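The Upgrade You Were Told to Buy

By Hiba Shboul

My neighbor paid 953 dollars for a new computer in September. Her old one was slow, the man at Tadgate told her it was "past its useful life," and she believed him. I'm not so sure a thing has a useful life just because a store says so.
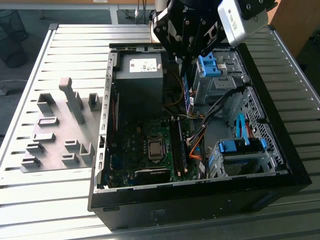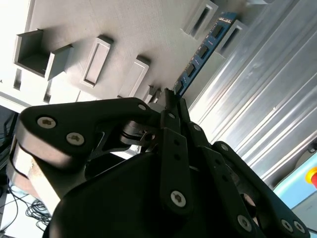
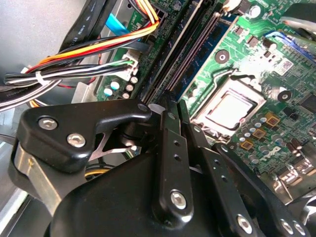
So does a slow computer need replacing? Usually it needs a cleanup and maybe one part, and the store has little interest in telling you which.

I asked at three counters in Hepburn what was wrong with a machine that took 11 minutes to start. Two of them quoted me a new one before they had plugged mine in. The third wanted to sell me a protection plan for it. I took it home, removed a pile of programs I had never asked for, and it has been fine through a whole winter of tax forms and email.

I don't buy the line that software simply demands more every year. Some of it does. But I write letters, pay bills and look at pictures of my nephew, and none of those jobs got harder. Somebody decided the programs should be heavier, and somebody else decided I should pay for it.

Then there are the trade-in offers, which I find hard to take seriously. Tadgate would have given my neighbor a coupon, good for accessories, and kept a working machine. What did they do with it? The clerk said "recycled" and went back to his screen.

People who edit video all day may well need the new box. The rest of us should ask what exactly is broken, and get the answer in writing before handing over a card.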